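검색 검색어를 입력하세요
대문 | 최근 바뀜 | 분류 | 임의 문서 | 도움말

토스트 (음식)

분류: 빵 요리, 아침 식사

토스트는 얇게 썬 빵을 열로 구워 겉을 갈색으로 만든 음식이다. 정의는 이 한 줄이면 끝인데, 제가 이 문서를 붙들고 있은 지가 꽤 됐거든요. 쓰다 보니 자꾸 길어져서 결국 항목을 나눴습니다. 말투가 백과사전답지 않다는 지적은 이미 받았고요, 그래도 이 위키는 개인 위키니까 그냥 제 식으로 갑니다!

1. 이름

영어 toast는 '말리다, 바싹 굽다'라는 뜻의 라틴어 쪽에서 프랑스어를 거쳐 들어온 말로 설명한다. 한국에서는 조금 사정이 다른데, 그냥 "토스트 먹을래?" 하면 구운 식빵 한 장을 떠올리는 사람도 있고 달걀부침에 양배추, 설탕, 케첩까지 들어간 길거리 토스트를 떠올리는 사람도 있다. 저는 완전히 후자였어요. 어릴 때 친척 집에서 빵만 달랑 구워 주길래 속은 언제 넣나 하고 한참 기다렸던 기억이 납니다(잼이 나오긴 했어요). 이 문서에서는 구운 빵 자체를 중심으로 쓰고, 길거리 토스트는 뒤에 따로 적었다.

2. 왜 갈색이 되나

빵 표면이 뜨거워지면 우선 수분이 날아가고, 그다음 당과 아미노산이 반응하면서 색과 향이 생긴다. 흔히 마이야르 반응이라고 부르는 그것이다. 더 세게 구우면 당이 분해되는 반응도 겹치고, 거기서 더 가면 그냥 탄다. 우유나 설탕이 많이 든 식빵이 바게트보다 빨리 갈색이 되는 것도 같은 이야기인데, 저는 이걸 모르고 우유 식빵을 늘 쓰던 눈금 그대로 돌렸다가 몇 번이나 태워 먹었는지 모르겠네요.

하루쯤 지난 빵이 더 잘 구워진다는 말도 많이 한다. 갓 나온 빵은 속에 물기가 많아서 겉이 바삭해지기까지 시간이 걸린다. 그렇다고 갓 구운 빵을 일부러 묵힐 것까지는 없고, 그런 빵은 그냥 뜯어 먹는 편이 저는 훨씬 좋습니다.

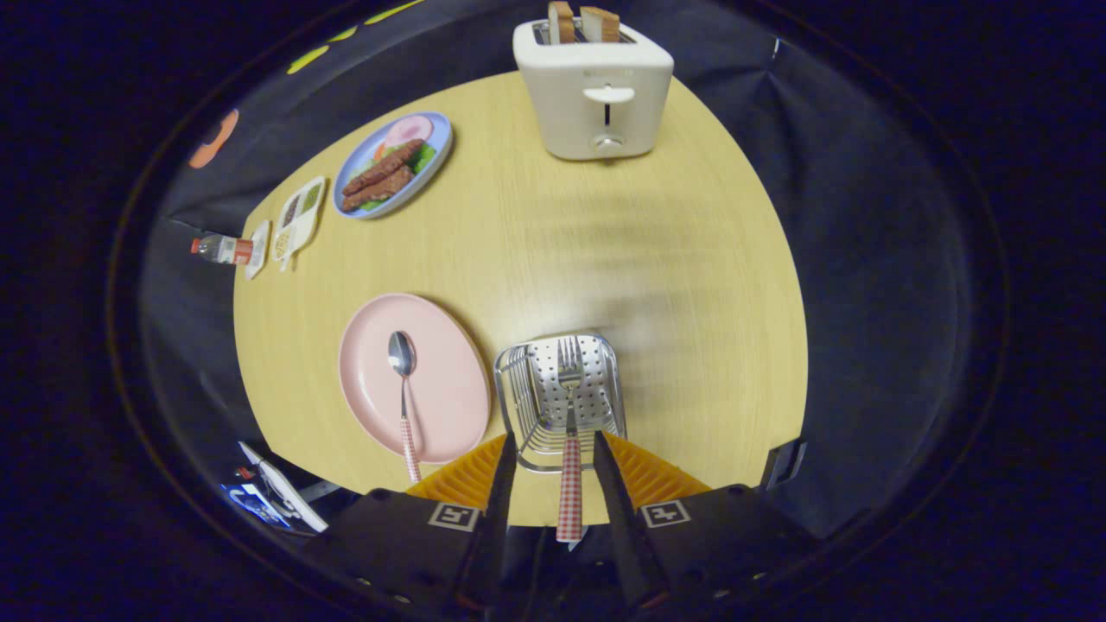
3. 굽는 도구

전기가 들어오기 전에는 긴 꼬챙이나 철망에 빵을 얹어 불 앞에 두었다. 한쪽이 익으면 뒤집어야 했고, 한눈을 팔면 바로 숯이 됐다. 제가 가진 필사 요리책 영인본 하나가 1691년 것인데(Burnau의 헌책방에서 샀어요, 값은 비밀입니다), 거기에도 빵을 불에서 너무 가까이 두지 말라는 말이 여백에 적혀 있다. 예나 지금이나 다들 태웠던 모양이에요.

전기식은 20세기 들어 널리 퍼졌다. 초기 제품은 한 면씩만 구워졌고, 빵이 저절로 올라오는 방식은 그 뒤에 나왔다. 프라이팬도 좋은 도구다. 약불에 버터를 녹이고 천천히 구우면 가장자리는 과자처럼 되고 가운데는 촉촉하게 남는데, 시간이 있는 날이면 저는 무조건 이쪽입니다. 오븐이나 그릴은 여러 장을 한꺼번에 할 때 편하지만 안쪽과 바깥쪽 색이 다르게 나오기 쉽다.

4. 지역별로

영국식은 얇고 바삭한 쪽을 좋아하고, 다 구운 빵을 세워 두는 받침도 쓴다. 빵끼리 겹치면 김이 차서 눅눅해지니까 세우는 건데, 대신 금방 식는다. 식은 토스트에 버터를 바르는 게 맞느냐를 두고는 토론 문서에서 지금도 싸우는 중이니 그쪽을 봐 주세요. 일본 찻집에서는 식빵을 두툼하게 썰어 칼집을 내고 버터를 얹는다. 스페인에는 토마토와 올리브유를 올리는 아침이 있고, 싱가포르와 말레이시아에서는 코코넛 잼인 카야를 바른다.

Keltville의 찻집 Pivov에서는 호밀빵을 구워 마늘을 문질러 내는데 한 접시에 아홉 조각이 나온다. 혼자 시켰다가 꽤 고생했어요. Þorgeirsson이라는 빵집은 검은 빵을 80그램씩 썰어 팔고, 이걸 구우면 맥아 냄새가 진하게 올라온다. 둘 다 제가 좋아해서 넣은 것이라 중립성 시비가 있을 수 있겠습니다.

5. 길거리 토스트

한국의 길거리 토스트는 철판에 마가린을 녹여 식빵을 굽고, 채 썬 채소를 섞은 달걀부침을 끼운 것이다. 설탕을 뿌리느냐 마느냐로 의견이 갈린다. 저는 뿌리는 쪽이고, 1월에 장갑 낀 손으로 종이컵에 꽂아 주는 걸 받아 드는 그 맛은 집에서 도저히 안 나더라고요. 예전 판에 적어 두었던 525칼로리라는 수치는 출처를 못 찾아서 지웠다. 아시는 분은 토론 문서에 남겨 주세요.

6. 같이 보기

식빵, 프렌치토스트, 브루스케타, 카야잼, 러스크

마지막으로 고침: 2018년 8월 5일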